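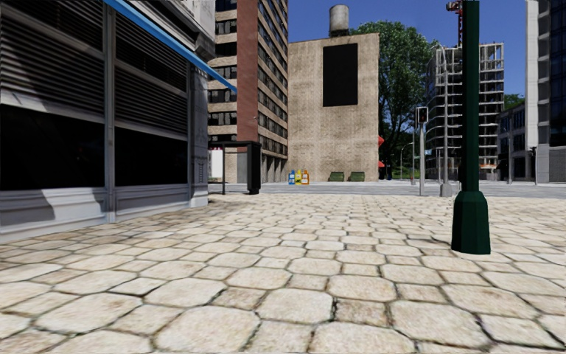
The plaza map in the simulator, looking across the paving toward the newspaper boxes and the benches.

Gallery > Projects > Durken > Simulator

Durken is a four-wheeled sidewalk rover that I have been building since last winter, partly in my garage and partly at the Plakell shared workshop. It is meant to drive a short route by itself at walking speed, stop when something is in the way, and go on when the way is clear. The software that does the driving is called Odon. It runs on a small computer in a sealed box that I call Lục, and the same code runs on the desktop computer at home when I use the simulator.

This page was last changed on Saturday, March 24, 2018. It covers the simulator side of the build. The hardware sets are listed farther down with a line or two each.

The plaza
Most of the driving code was written against this map. It has a large open area of uneven stones, a road along the far side, and enough poles and street furniture to give the planner something to do. I start the rover on the stones and give it a goal near the benches. The building on the left with the blue awning makes a good landmark, and so does the water tank in the middle.

Paving
The irregular stones gave me the most trouble. The first version of the obstacle code took the dark joints for edges and stopped at nearly every one. I changed it to compare the height on both sides of a line before calling it an edge. That fixed the joints, but it made the rover slow to notice a real curb, so there is a second check that only looks at the ground close to the front wheels.

Poles
The dark green lamp post on the right is wider at the bottom than it is higher up. My range sensor is mounted fairly high and only measures the shaft, so in early runs the planner left room for the shaft and clipped the base. Odon now adds a margin to anything tall and narrow. The margin is larger than it needs to be for a traffic signal pole, and the rover takes a wide path around those too. I can live with that.

Low things
Benches and newspaper boxes are below the range sensor, so they have to come from the camera. The three boxes here are blue, yellow and orange, and the yellow one was found the most reliably. The dark green benches were missed more often until I stopped using color as the first test.

Road
The gray road behind the plaza is marked off limits in the map file. Odon is not allowed to plan across it for any reason. If the only path to a goal crosses a road, it gives up and reports that there is no route. I do not plan to change this.

Sky
Clear and blue on this map for all the early runs. I have a second lighting setup with the sun lower, which makes longer shadows and more false stops.

Runs
The log has 3,201 runs on the plaza. Of those, 204 ended with the rover touching something, and most of them date from before the margin was added. Each run is saved as a text file with the path, the speed and the reason it ended. I do not save video unless something goes wrong, because the disk fills up.

Other sets in this gallery

Frame
Aluminum extrusion, bolted at the corners. The first frame was too long to turn around in my hallway, so I cut it down and drilled the motor mounts again.

Wheels and motors
Two driven wheels at the back and two at the front that follow. The motors came out of a scrapped mobility scooter. One gearbox had a chipped tooth and had to be replaced.

Lục
The computer box, with the lid off and on. The cable glands are bigger than I wanted, but they were what the workshop had in the drawer. The fan pulls air in from the bottom.

Sensor mast
The range sensor is at the top and the camera is under it. After the lamp post problem I made a lower bracket as well. It holds a second range sensor, which is wired up but not used by the code yet.

Battery tray
Plywood tray with a strap. It slides out from the back so I can charge the battery on the bench. The connector is keyed because I plugged it in backward once.

Bench test
Wheels off the ground, driven by the same code as the simulator. The left motor ran in reverse on the first try. Swapping the wires was quicker than changing the settings, so that is what I did.

Garage floor
First drive under its own power, from the workbench to the door. Slow and fairly straight. The floor is smooth concrete and does not tell me much about sidewalks.

Things still to do

Add a ramp to the simulator map. The real route has one and the plaza does not.
Put people on the map. Odon has only been tested against things that stay where they are.
Replace the stop button with one that can be reached from behind.
Get the lower range sensor into the code.
Find out why run 222 ended without writing a reason. It is the only one in the log like that and I have not been able to repeat it.

The next set will be from the parking lot behind the Plakell workshop, once the ground is dry enough to lay out cones.

If you are building something similar and want the Odon map format, write to me and I will send the notes. The plaza model itself I can't pass on.

Contact | Copyright 2018, Durken build pages | Back to top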